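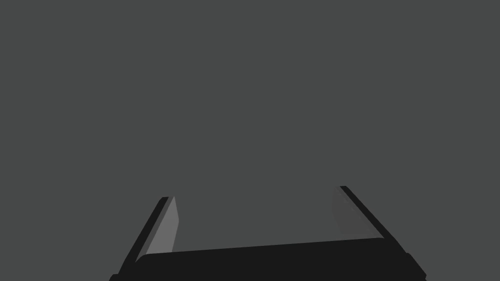
Garkmont to begin pressure zone changes in January

The Garkmont Water District will split its upper service area into three pressure zones beginning in January, according to a work plan released by the district's engineering office. The change affects 1,380 service connections, most of them on the slope between Mbeki Avenue and the Idow reservoir.

At present the whole upper area is fed by gravity from Idow through a single transmission main. Customers near the top of the slope receive water at the low end of the district's operating range, while those at the bottom receive it well above the level at which household plumbing is usually rated. The plan attributes a large share of recent service line leaks to the lower streets, where static pressure is highest at night.

Under the new layout, the top zone will stay on direct reservoir pressure. The middle and lower zones will each be supplied through a pair of pressure reducing valves installed in below-grade vaults. In each pair, a small valve handles normal demand and a larger one opens when flow rises, as it would during hydrant use. Boundary valves between the zones will be closed and tagged, with check valves at two locations so that water can still move downhill if one of the vaults is taken out of service.

"The lower zone is where we expect to see the difference," said Mitali Begum, the district's distribution engineer. "Night pressure there should come down by a third. Daytime pressure will change less, and most customers in the top zone will not see a change at all."

Begum said the settings were worked out using a hydraulic model calibrated against hydrant tests. The model was rerun after the first set of tests showed higher friction losses in the older cast iron pipe than records had suggested. A partly closed gate valve on Mbeki Avenue was later found to be responsible for some of that loss and has been opened. 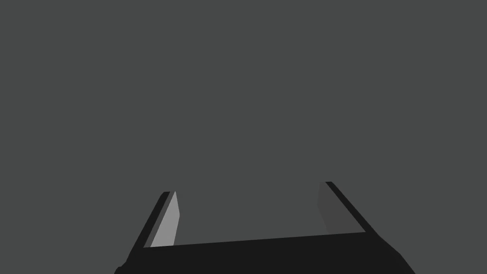
Two-fingered gripper against a plain gray background. Computer rendering.

Construction of the vaults has been awarded to Tirkano, which also built the district's chlorine contact basin. Both sites are in the public right of way. The Mbeki Avenue vault requires a lane closure between the pump station driveway and the school crossing, and the contractor is restricted to work after 9 a.m. on school days. Steel plates will cover the excavation overnight.

Customers will be moved to the new zones in stages. The lower zone, with 992 connections, goes first. Crews will bring the reducing valves into service at a setting close to existing pressure and then lower it in small steps, holding each step long enough to collect a full day of readings from the pressure loggers. The middle zone will follow once the lower zone has held its final setting without adjustment.

Short interruptions are expected while boundary valves are closed. Notices will be left at affected addresses beforehand. Some discoloration is possible after each closure, where flow reverses in a main and disturbs sediment, and crews plan to flush the dead-end segments created by the new boundaries. Running a cold tap until the water clears is normally sufficient.

Some 300 properties in the lower zone are recorded as having their own pressure regulators. Gayan Thambiah, who manages customer service for the district, said those owners may need to have the regulators readjusted or removed, depending on the setting and age of the unit. The district will check pressure at an outside tap on request but will not work on privately owned equipment. Owners of buildings with fire sprinklers have been sent a separate letter with the predicted static and residual pressures at their connection — those figures should be passed to the sprinkler contractor before the changeover.

Irrigation systems may also be affected. Thambiah said spray heads at the far end of a long run are the most likely to lose coverage, and that overnight watering schedules may need to be lengthened slightly.

The fire department reviewed the plan and asked for one change, an additional hydrant on the downstream side of the Mbeki Avenue vault. Adjoa Osei, the department's water supply officer, said modeled fire flows met the required minimum at every hydrant in the lower zone with the larger valve open. Flow tests will be repeated in the field after the final settings are in place.

Maps of the zone boundaries are available at the district office and with the online version of the work plan. Questions about individual addresses can be directed to the customer service desk.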